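Search this site: type and press enter

A day out at the Osico knitwear mill, Akmont

I've walked past the Osico gates for years and never gone in, so when they put up posters for the 15th February open day I booked on the spot. Tickets were $8, with a cup of coffee thrown in — very good coffee, too!

We started upstairs with fine knits. I'm a hand knitter and a slow one (my last cardigan took me until May), so I had a lot of questions about eyelets and how you keep the rows neat at that gauge.

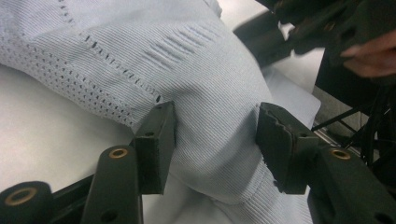 The answer is mostly patience and a lot of oil. Our guide told us the oldest knitting machine has 2,516 needles and every one gets checked by hand. My eyes hurt just thinking about it.

Then came a long stop in the yarn store, which smells like a wet sheep in the nicest way. They buy most of their wool from the Kaczorowski spinning mill, and I may have squeezed every cone I could reach.
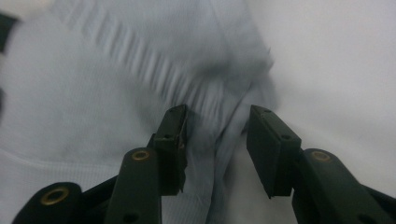

Lunch and the shop

The canteen does a bean soup I'd go back for. The shop is tiny, the line went out the door, and I still came away with two scarves and a bag of odd buttons.
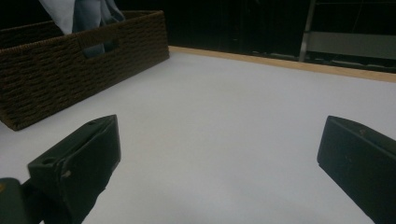
White tabletop and a woven basket

After lunch there was a talk on washing knits. Cool water, no wringing, dry flat. I do none of this at home and my sweaters look like it.
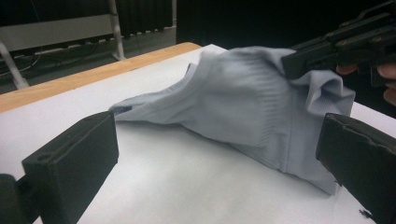 Getting there

Take the 54 bus from Colto and get off at the bridge. Parking is hopeless, and wear flat shoes for the stairs.

Shares 54 | Comments 2

woolly_hat: Do they sell the yarn by the cone? Asking for my overstuffed closet.

buttonjar: We went last year and the soup was just as good then. Go early for the shop!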